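Bromby Clothing Exchange
Minutes of the July meeting, held in the upstairs room at Lukness Hall

The meeting opened at 7:10 p.m., a little behind time, as the rain had held people up on the hill and it seemed unkind to begin while coats were still being hung over the radiators. Jasper Wouters took the chair. The notes are mine, as usual, and anyone who remembers something differently is very welcome to tell me before they are approved.

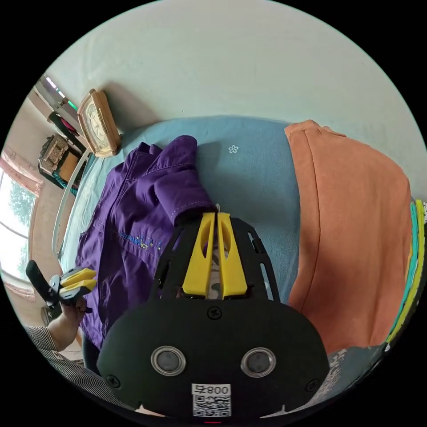
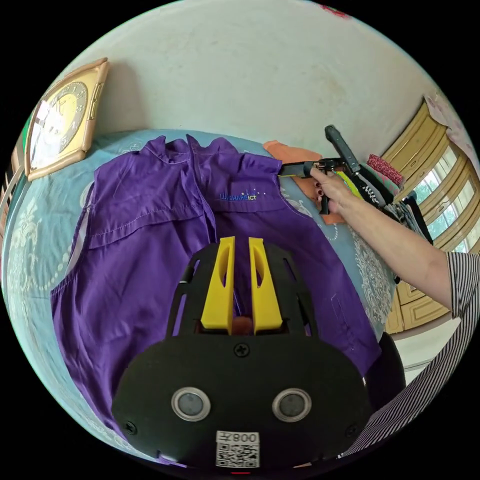
Second picture: purple button-up shirt on a light blue bedspread.

1. Welcome and apologies

Jasper welcomed everyone, and especially the two newcomers from Fonseca Street, who had seen our card in the bakery window and came along without knowing a soul, which takes some nerve. They were given the good chairs. Apologies were read from our friends on the Brultberg side, who could not get across with the bridge down to one lane, and from our button lady, who is recovering nicely from her knee and asked that we please not let the button drawers get mixed up while she is away. We all promised.

2. Minutes of the last meeting

These were approved with one correction. Under "Refreshments" I had written that the lemon cake was bought, and it was in fact homemade. I have apologized to the baker in person and I am happy to do it again here.

3. Matters arising

The sticking door on the storage closet has been planed and now opens without anyone having to put a shoulder to it. Thanks were given to the neighbor who did it on his way home from work and would not take anything except a slice of the cake mentioned above.

The letter to the hall about Saturday parking was sent. We have had a friendly answer saying that they will look at it, and Jasper will ask again in the fall if they are still looking.

The lost umbrella (green, duck handle) has still not been claimed. It will stay in the stand by the door, and people caught in the rain may borrow it as long as it comes back.

4. Money

Our balance at the end of the quarter stands at $2181. Jasper reminded us that when he first took over the cash box there was not enough in it to cover a month's hall rent, and there was a small round of applause, which he waved off, saying it was the spring sale that did it and everybody had carried tables.

The spring sale brought in $1761 before costs. There was some talk about whether we might have done better still with the children's coats nearer the door, as parents tend to come in, look left, and leave again if they see only suits. Several people felt this strongly. Others thought the coats were fine where they were and that the trouble was the sign, which could be read from the street only by somebody very tall. It was agreed to try both a new sign and a new spot for the coats at the fall sale, and not to worry too much over which of the two made the difference.

A question came from the back about whether we ought to keep that much money sitting there when we are supposed to be a cheap and friendly way for people to get clothes. This led to a good long discussion, longer than I can put down here. Some would like to see prices drop on school things in August. Some would like a cushion kept back in case the rent goes up, and one member told a rather sad story about a reading club she had belonged to that folded over a heating bill. In the end we agreed to spend up to $854 on replacing the clothing racks, and to mark down all school clothes to half price for the whole of August. The rest stays where it is for now.

5. The racks

This followed on from the money. The present racks came to us from a store that was closing, and they have served us very well, but two of them lean and one drops its bar if you hang more than a few winter coats on it. It dropped during the spring sale onto a gentleman who was very gracious about it.

Jasper had brought a catalog, which was passed along the table. There was a preference for racks on wheels, with locks, as the floor in the main hall slopes toward the kitchen more than you would think. A request was made that at least one be lower than the others so that people using wheelchairs, and children spending their own money, can reach the hangers. Everyone thought this was a fine idea and wondered why we had not done it years ago. Jasper will order one to try before buying the rest, and will bring it to the next meeting if it fits in his car.

The old racks will be offered to the school drama club. The one that drops its bar will not be offered to anybody.

6. Sorting and what we can accept

We had a bit of a pileup in June. A great many bags were left on the hall steps overnight, and by morning the bottom ones had soaked up a puddle. It is hard to be cross with people who are giving things away, but a good deal of it had to be washed a second time, and a box of wool sweaters did not come through it well.

It was agreed to put a polite notice on the door asking people to bring bags only while we are open. I read out my draft and it was thought to be too long, so I have been asked to cut it to four lines. I will do my best.

We also went over what we take and what we don't, for the newcomers and also for those of us who get soft-hearted at the table. Clean shirts, pants, dresses, coats, scarves and hats are all welcome. Work shirts and uniform tops with a company name on them are a question that comes up every few months. Some feel that nobody wants to wear another person's employer around town. Others pointed out that these shirts are often hardly worn and very strongly sewn, and are just the thing for painting a fence in. We settled on putting them in their own bin at a dollar apiece, with a note saying that the stitching can often be picked out with a seam ripper and some patience. School logos go in the school bin as before.

We still cannot take pillows, and we still get offered them weekly.

7. Mending evenings

The mending evenings have turned into the nicest part of the month for many of us. The sewing machine that was eating thread has been serviced by the repair shop in Brultberg and is running beautifully, and the man there sent it back with a packet of needles and a note telling us kindly but firmly to change them more often.

There was a request for an evening just on collars and cuffs, as so many good shirts are passed over only for a worn edge at the neck. Turning a collar is not hard once you have been shown, and two of our members learned it from their mothers and would be glad to teach it. They ask that people bring a shirt they would not mind spoiling the first time, and small scissors if they have them. The evening will be held in the fall, with room for 6 at the table so that everyone gets proper help, and a second evening added if there is a waiting list. Names on the sheet by the kettle, please.

One of the newcomers asked if she might bring a zipper she has been fighting with since Christmas. She was told that zippers are the reason half of us joined.

8. Fall sale

The hall has been asked for a Saturday in October and we are waiting to hear. Set-up will be the evening before, and strong arms would be a blessing, as the folding tables have not grown any lighter. The soup from last year was much praised and the cook has agreed to make it again on the condition that somebody else chops the onions. I put my name down in a weak moment.

There was a suggestion that we have a mirror this time. We have always had people bending down to see themselves in the glass of the trophy case. A member has a long one in her hallway that she has never liked, and will bring it.

9. Any other business

The key to the upstairs room sticks when turned to the left. Turn it gently and lift the handle.

Tea money: the tin was a little short last month. It is entirely on trust and will remain so, but if you had three cups you will know who you are.

A card was signed for our button lady and will be taken over with some of the plum jam.

The meeting closed at 8:50 p.m., though there were still people talking on the stairs when I had washed the last cup.

Next meeting in September, same room. Please bring hangers if you have any to spare, the wooden kind if possible, and your own mug.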